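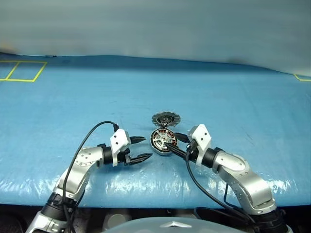
1 min read

Re: Skellia index rebuild fails after upgrade
Posted Tuesday, 9:14 AM to the skellia-admin list

> After moving our catalog server to the new Skellia release, the
> nightly rebuild stops at record 1398. The log has one line, "bad
> field length," and then the process exits. Records before that
> load fine. Data was exported from Novetti with the default
> settings. Has anyone seen this?

Yes, same error on our side in October, also with a Novetti export. The record it stops on is usually fine. Check the one before it.

Novetti pads the notes field with trailing spaces and counts them in the length header. The old Skellia parser trimmed the spaces and ignored the header. The new one trims the spaces, then compares. Any padded note fails the check, but the error is raised on the next read, so the number in the log is off by one.

Two fixes worked for us:

Set strict_length = no in the import section and rerun. Rebuild time did not change.

Or re-export with padding turned off. In our version of Novetti that is option 9 on the export screen. We had 77 padded records and the file came out clean.

I would use the second if you share files with other sites. The Gimusari loader reads the same header and has no setting to relax it.

Delete the partial index before you rerun. Skellia will try to resume from it otherwise, and you get the same error with a different record number.

Which version are you upgrading from? If it is older than 5, the date fields need converting too.

Systems, Pfeiffer Library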